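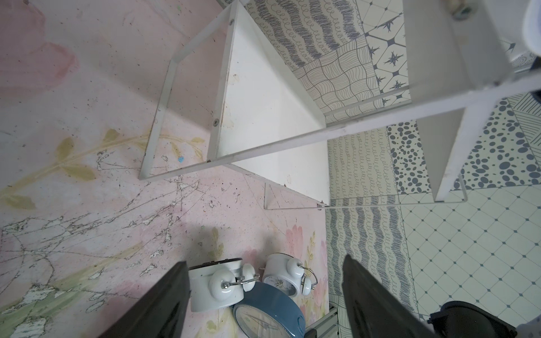

I'm looking for a couple of people to help me at the Gremley clock cupboard, where we tidy and look after old alarm clocks. You'd set them out, check them over and put them back on the shelf. Pay is £878 for the 3 months, paid in February. No experience needed - I had none myself! 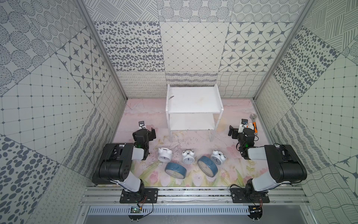 Chisholm, December 2020

I've got 2 places going. It's fiddly work, so patience helps, and you'll need to be happy sorting through bits and pieces for a good while at a time. Tea is on me. 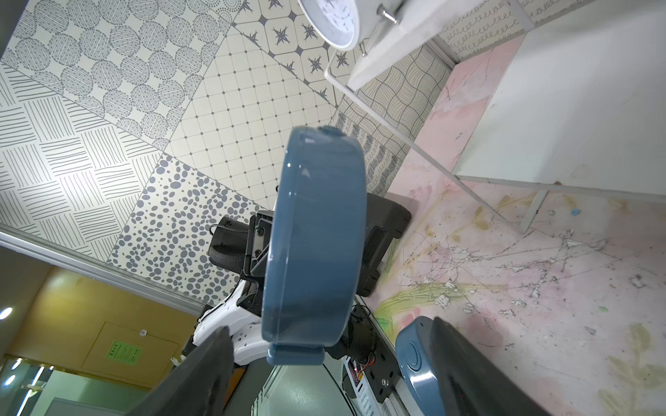 Clocks come in all sorts, and you'll soon have favourites. I like the twin-bell ones best, but I've a soft spot for anything in that slate blue with a glossy, rounded rim - lovely to polish.

If that sounds like you, drop me a line at Brutbridge and tell me a bit about yourself,

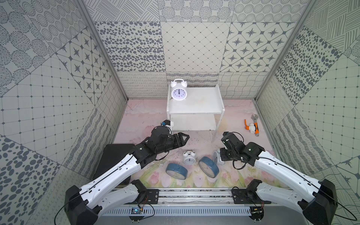
and say which mornings you could manage. A few lines will do, no CV needed.

Jocelyn MacLeod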